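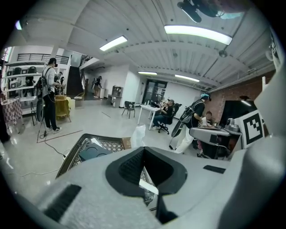 Questions we get about baskets, bags and boxes

We rent the big room at Jakuva by the half day, and the same handful of questions lands in our inbox before nearly every booking. Selim Sezer has been answering them one at a time since August, bless him, so we finally sat down and wrote them out.

Where do I put my things when I arrive?
Anything small goes in a wire-mesh basket. We like mesh because you can see what's inside without tipping everything out, and it's easy to carry over to wherever you're working. Each booking gets 2 baskets, and you're welcome to ask for another.

Can I leave a cardboard box or a plastic bag on the floor?
Yes, for as long as your session lasts. Please keep it next to your basket so it all stays together - a crumpled white bag looks an awful lot like trash to whoever is sweeping up at the end of the day, and we'd hate to throw out your lunch.

What about the tape on the floor?
Please leave it where it is, even if it seems to be marking out nothing in particular. Another group may be coming back to it. If you need an outline of your own, bring tape that peels off cleanly and pull it up before you go.

And cables?
Run them along the wall if you can. If one has to cross the floor, lay it flat, and let the others in your group know it's there.

How long do you keep things that get left behind?
30 days, on the shelf by the office. Food goes the same evening, I'm afraid.

Who do I write to if I've lost something?
Oğuzhan Ateş looks after the shelf. Tell him what it is, what color it is, and what you had it in (basket, box or bag), and he'll have a good look and write back to you.

Last updated Oct 16, 2021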